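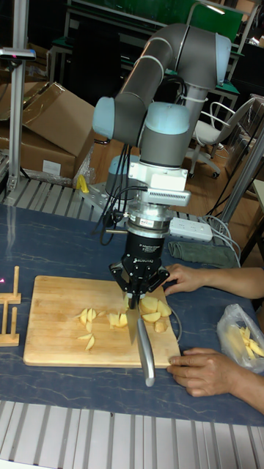

Potato wedges: soak, parboil or straight in the oven?
Forum > Prep and Technique > Root Vegetables

stalbridge_rd
Looking for a procedure that gives repeatable results with oven wedges. Current method: russets, skin off, cut by hand on a wooden board, soaked in cold water, drained, tossed in oil, single layer on a steel sheet. Color is good at the tips and poor on the flat faces. The centers are fine. Batch size is 600 g after peeling. Is the soak the problem, or the cut?

lutz.wegener
The cut. Wedges from the end of the potato are thinner than wedges from the middle, so you are cooking two products on one sheet. Look at a finished board and you will normally find thin pieces in one pile and thick ones in another. Keep them in separate piles and load the thick ones first.

Nirkholm
Disagree with Lutz. Thickness affects the center, and OP says the centers are fine. Pale flat faces mean water on the surface. How are you drying them?

stalbridge_rd
Colander, then a shake.

Nirkholm
Not enough. Spread them on a cotton towel, fold it over, press, leave 9 minutes, then oil. A colander removes what drips and leaves the film.

duko
Skip the soak entirely for wedges. It makes sense for thin strips, where the ratio of surface to volume is high and loose starch glues everything together. On a wedge you are adding water and then spending effort to remove it. Cut, wipe the faces, oil, oven.

lutz.wegener
I would still rinse. Starch left on the face browns early and turns bitter at high heat. Rinse for a few seconds, no soak.

duko
I have not been able to taste that in wedges. In strips, yes.

Elaheh Mahmoudi
Two points on the cutting, which has been passed over.

Quarter the potato lengthwise first and put a flat side down before making any further cuts. A round potato rocks, and the blade follows the rock. Then bring the edge straight down. If you saw at it, the face comes out ridged and the ridges hold water. Fingertips of the other hand curled, knuckles toward the blade.

Second, board size. Once the cut pieces reach the blade from both sides you start pushing them around with the knife, and the angles drift. Clear the board into a bowl or bag more often than feels necessary.

stalbridge_rd
I use a zip bag for the finished pieces. Any objection?

Elaheh Mahmoudi
For a short wait, none. Past 60 minutes they gray at the edges, bag or no bag, unless covered with water. That returns you to the drying question.

Nirkholm
A bag also traps the surface moisture you are trying to lose. Use a bowl.

Elaheh Mahmoudi
A bowl of wedges is wet at the bottom too. The towel step deals with either.

Talavera
Nobody has mentioned parboiling. Salted water, start cold, simmer until the edges begin to soften, drain, let the steam go off in the open pan, rough the faces with a fork, then oil. The rough layer is what browns. It solves the flat face problem whichever side of the soaking argument you are on.

duko
It also gives you a roast potato in the shape of a wedge. Different texture. OP asked about wedges.

Talavera
OP asked "soak, parboil or straight in the oven" in the title.

duko
Fair. Still a different texture.

lutz.wegener
Whichever you choose, change one thing per batch. Preheat the sheet in the oven as well. A cold sheet under wet potato is slow to start, and the face in contact is the one you are complaining about.

stalbridge_rd
Ran 2 batches this evening, same oil, same sheet, preheated. First: rinsed, towel-dried per Nirkholm. Second: no water at all, wiped per duko. Flat faces browned on both. First batch slightly more even, second slightly darker at the corners. Pieces sorted by thickness for both, thick ones in first. Parboil next.

Nirkholm
So it was the water.

lutz.wegener
Or the preheated sheet, or the sorting. He changed three things.

stalbridge_rd
Correct. I will run one with the cold sheet and report.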